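Ernel office workers get a say in what happens to the lunch crumbs

Employees at the Ernel business park in Sunurness will be asked this July to clear food from their desks by 3 p.m. each day, under new house rules drawn up by the building's manager, Fleury.

The rules cover all 11 floors of the main building and the annex on Ustberg Street. They do not ban eating at a desk. Fleury said in a notice to tenants that most people in the building take lunch where they work, and that a ban would be hard to enforce and unpopular.

A survey sent out in the spring drew 686 replies. A majority of those who answered said they ate at their desk on most days, and many said they kept snacks there as well. The most common complaints were crumbs in shared areas, food smells late in the day and full trash cans near the elevators.

Under the new rules, bread, buns and other bakery items may stay out during lunch but should go back in a bag or box afterward. Open bowls of snacks are allowed until the afternoon cutoff. Plastic food containers must be taken to the recycling point on each floor – not left in the small bins under the desks, which are meant for paper.

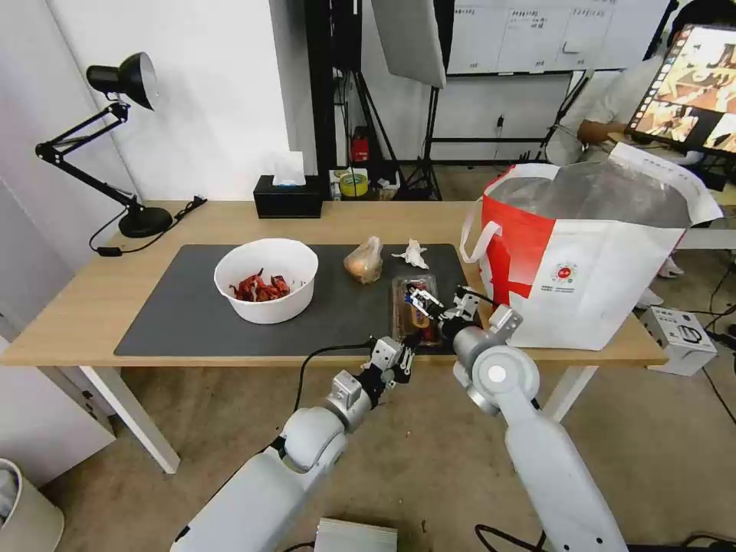
Fleury is also asking people to bring lunch in reusable bags and to take the bags home at the end of the day. Bags left on desks overnight have been a problem for the cleaning crew, who are not allowed to move personal items and end up wiping around them.

Used tissues and food wrap should go in the lidded bins by the kitchen door. Desk mats may stay in place, but tenants are asked to lift and wipe them once a week. Sprays and cloths will be kept in the kitchens.

The building will add 5 recycling points before the rules take effect, including two in the annex, at a cost of $3,294. Fleury said the money comes from this year's cleaning budget and that service charges will not go up as a result.

There are no fines. Tenants whose areas are left with food out overnight will get a printed reminder – and, after a third one, a call to their office manager. The rules will be reviewed in the fall.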